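3.2 What people put down on the table

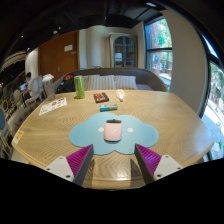 Figure 4. A cloud-shaped mat on a wooden table, with a pink object resting on it.

I should say up front that I never planned to write about placemats. When I started the Kesgate diary study in February, I was after mealtimes: who eats with whom, for how long, and whether anyone still sits down at all. But the diaries kept wandering off to the table itself, and after a while I gave up and followed them (my notes from those weeks are a mess, sorry to anyone who asks for them).

We had 294 households by the end, 200 in Kesgate and the rest out in Drallum, where kitchens are bigger and people seem to eat later. Each household kept a diary for 13 days. I asked them to write down anything that stayed on the table between meals, and boy, did they! Mail, keys, homework, a half-done puzzle that one family ate next to for the whole study. I coded 497 separate entries that mentioned a mat, a cloth or a runner, and I read every one of them twice.

What struck me most is how often a mat stops being for plates. It turns into a parking spot. People in both towns wrote things like "that's where the small stuff goes," and they got pretty annoyed when somebody else's small stuff landed there. Shaped mats like the one in Figure 4 came up a lot in homes with young kids, but plenty of adults living alone had them too, which I did not see coming. One woman in Drallum told me she'd bought hers for a nephew and then kept it.

I coded the entries in Hustix, using the "surface" and "owner" tags from Section 2.4. The owner tag gave me trouble. A mat could belong to one person at breakfast and to the whole house by evening, so I let an entry carry both tags and tested that choice separately in Section 3.3, where the Drallum numbers move a little and the Kesgate ones stay put.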